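Rurneo opens its upstairs gift table for the autumn

Small things, nicely boxed: that's the idea behind the new gift table on the mezzanine at Rurneo, the homewares shop and workspace in Zotholm. It opens to the public in April, and we couldn't be happier to finally share it!

The table grew out of a question our regulars kept asking at the counter downstairs. They'd found a little bottle of bath oil or a card they liked, and they wanted to know if we had a box that would suit. Mostly we didn't. So over the summer we cleared the space at the top of the stairs, moved a table up there and began trying out boxes, trays and fillers until we had a range we were proud of.

Visitors can now choose a box in one of four sizes, pick what goes in it from the shelves on either floor, and put it all together upstairs at their own pace. There are cards in small frames, bottles and jars, and artificial flowers in soft colours that won't wilt on the trip to Grandma's. Staff are on hand to help with ribbon and labels (or just to give a second opinion on pink or green).

The drawer-style box has been the early favourite. It has a tray lined in yellow and a dark grey lid that slides across, so the person opening it gets a bit of colour first and then whatever you've tucked inside. A small bottle sits well towards the front of the tray, and a flower spray can go in last or be tied on the outside.
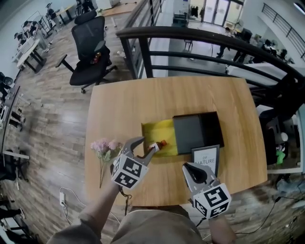

Boxes start at $29, filled or unfilled orders can be picked up at the front counter, and the first 100 customers in April will get a free card to go with theirs. Bring your own keepsakes if you like. Some of the loveliest boxes in our trial weeks held things people had carried in from home.

The cards and labels are printed by Ofori, our neighbours on Stultel Street, on recycled stock.

The gift table will be open from 10 a.m. to 4 p.m. whenever the shop is trading. No booking is needed, though groups of more than four are asked to let us know ahead of time.

Rurneo is at 407 Stultel Street, Zotholm. Media enquiries and requests for a visit before opening can be left at the front counter.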